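Prüfliste Ausstellungs- und Lagerfläche, Halle Dinden
Bereich: Steckregale, Kunststoffbehälter, Verkehrswege, ortsveränderliche elektrische Betriebsmittel
Turnus: halbjährlich, Begehung Mai
Geltungsbereich: Lanari Ausstellungstechnik, Standort Dinden
Bewertung: i. O. = in Ordnung / M = Mangel / H = Hinweis / n. g. = nicht geprüft

Vorbemerkung

Die Begehung erfolgte als Sichtprüfung ohne Demontage. Belastungsversuche wurden nicht durchgeführt. Grundlage ist die Betriebsanweisung für Steckregale in der zuletzt freigegebenen Fassung. Das Regal wird im Inventar unter der Nummer 1843 geführt. Der vorangegangene Prüfbericht lag während der Begehung vor.

1. Regal, Aufbau und Standfestigkeit

1.1 Pfosten ohne sichtbare Verformung: i. O.
1.2 Verstrebungen eingehängt: i. O.
1.3 Fußplatten vollständig aufliegend: H
Kommentar: Auf Teppichboden ist mit Setzungen zu rechnen. Die Ausrichtung mit der Wasserwaage ist zwei Wochen nach jedem Umsetzen zu wiederholen und im Regalbuch einzutragen.
1.4 Belastungsschild angebracht und lesbar: M
Kommentar: Das Schild ist nachzurüsten. Die Bestellung bei der Firma Castine ist ausgelöst. Bis zur Anbringung gilt die im Regalbuch eingetragene Fachlast von 87 kg.
1.5 Kippsicherung: n. g.
Kommentar: Bei einer Gesamthöhe unter 2000 mm nach Betriebsanweisung nicht gefordert, sofern schwere Lasten ausschließlich unten gelagert werden.
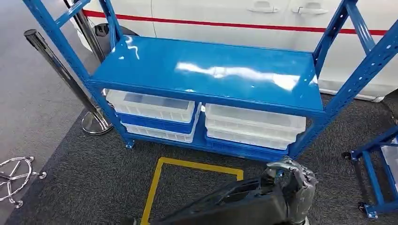

1.6 Lastverteilung: i. O.
Kommentar: Die Regelung, schwere Behälter auf dem unteren Boden abzustellen, ist beizubehalten. Sie gilt auch für kurzzeitige Ablage während des Auf- und Abbaus.
1.7 Stapelhöhe der Behälter: i. O.
Kommentar: Zulässig sind höchstens drei Behälter übereinander. Behälter unterschiedlicher Bauart dürfen nur gestapelt werden, wenn die Ränder formschlüssig aufliegen.
1.8 Abstand zum abgestellten Fahrzeug: H
Kommentar: Die Türen des Fahrzeugs müssen sich ohne Berührung des Regals öffnen lassen. Eine Bodenmarkierung wird empfohlen. Die Abstimmung mit dem Projekt Jemal, dem die angrenzende Fläche zugewiesen ist, steht noch aus.

2. Verkehrswege und Leitungen

2.1 Verkehrswege frei von losen Leitungen: M
Kommentar: Leitungen, die einen Gehbereich queren, sind mit Kabelbrücken abzudecken oder außerhalb des Gehbereichs zu führen. Bei handgeführten Geräten mit Anschlussleitung ist überschüssige Länge aufzuwickeln. Frist: vor der nächsten Nutzung der Fläche.
2.2 Mehrfachsteckdosen: H
Kommentar: Eine Ablage auf dem Boden ist nur außerhalb der Laufwege zulässig. Das Hintereinanderschalten von Mehrfachsteckdosen ist untersagt.
2.3 Übergang zwischen Bodenbelägen: i. O.
Kommentar: Keine Aufwölbung der Teppichkante festgestellt.

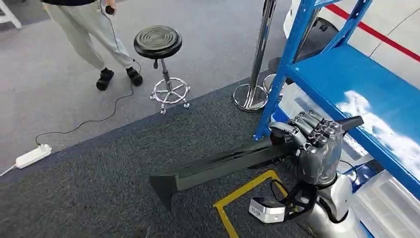 Zu 2.1 und 2.2: Leitungsführung und Steckdosenleiste im Gehbereich neben dem Rollhocker.

2.4 Sitzgelegenheiten: H
Kommentar: Rollhocker sind nach Gebrauch außerhalb des Durchgangs abzustellen. Die Rollen sind auf Eignung für den jeweiligen Bodenbelag zu prüfen. Als Aufstiegshilfe dürfen Hocker keinesfalls benutzt werden.
2.5 Absperrpfosten: i. O.
Kommentar: Die Standfüße dürfen nicht in den Durchgang ragen. Nicht benötigte Pfosten sind in das Lager zurückzubringen.
2.6 Schuhwerk: H
Kommentar: Bei Umräumarbeiten am Regal ist geschlossenes, festes Schuhwerk zu tragen. Offene Schuhe sind dafür nicht zulässig. Der Punkt ist in die nächste Unterweisung aufzunehmen.

3. Verpackungsmaterial und Ordnung

3.1 Sammelbehälter für Folien und Kartonagen vorhanden: i. O.
3.2 Leerung der Sammelbehälter: i. O.
Kommentar: Die Leerung ist täglich bis 17 Uhr vorgesehen.
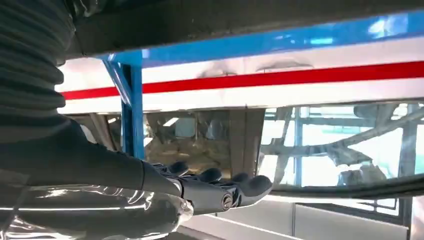
3.3 Umgang mit Verpackungsresten: M
Kommentar: Verpackungsmaterial ist unmittelbar nach dem Auspacken dem Sammelbehälter zuzuführen. Dies gilt für sämtliche Arbeitsbereiche einschließlich der Regalumgebung. Zerknitterte Klarsichtfolie wie die hier vorgefundene ist wegen ihrer spiegelnden Oberfläche schlecht abzugrenzen und stellt auf Laufflächen eine Rutschgefahr dar. Sie ist getrennt von Kartonagen zu entsorgen.

4. Maßnahmen und Fristen

Belastungsschild anbringen: nach Lieferung, spätestens binnen 5 Wochen.
Leitungen sichern: sofort.
Verpackungsreste entfernen: sofort.
Bodenmarkierung abstimmen: bis zur nächsten Begehung.
Die Erledigung ist der Standortleitung schriftlich anzuzeigen. Eine Durchschrift verbleibt im Regalbuch.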